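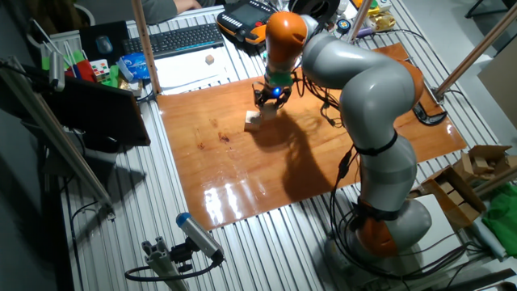
Workshop notes / Blocks and board

July, 10.40

Carried on with the small pale cubes on the varnished board. They came out of the Lamptey offcuts that Kwesi cut up and sanded last month. The sizes are not all the same. Two that should match don't, and the larger one has a faint grain on its faces that makes it easy to pick out. Haf wants them sorted into two tubs before anyone writes numbers on them. I have a list as far as 23 and will do the rest when the callipers come back from Pondale.

Edges: still a bit sharp on the last batch. Try 5 strokes a side on the fine paper, then check with a thumbnail. Kwesi did 6 on the first lot and the corners went too round to stack properly.

Board: the varnish is glossy enough to throw glare under the lights, which makes the grain hard to read in places. Edem suggested a wax finish, Syafiqah would sooner flat it back with a grey pad and leave it. I would try the pad first on the narrow piece.
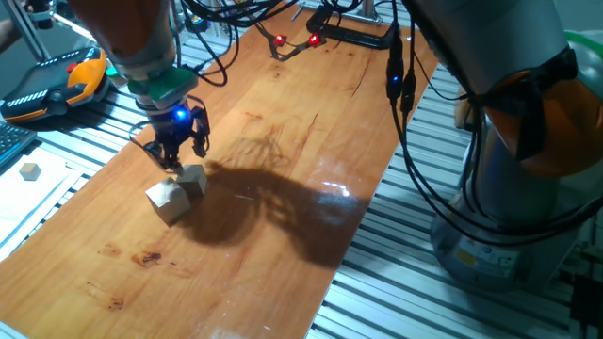
Dark reddish-brown stains as well, and some faint scratches. I wiped over the stains with white spirit on a rag at lunch and got no change. Ekow thinks they are under the varnish. If so the whole top needs stripping and I don't want to start that before the Flusmont job is out of the way.

To do: ask Haf for the tin number of the varnish (102 on the old order sheet, may be wrong). More fine paper. Lids for the tubs.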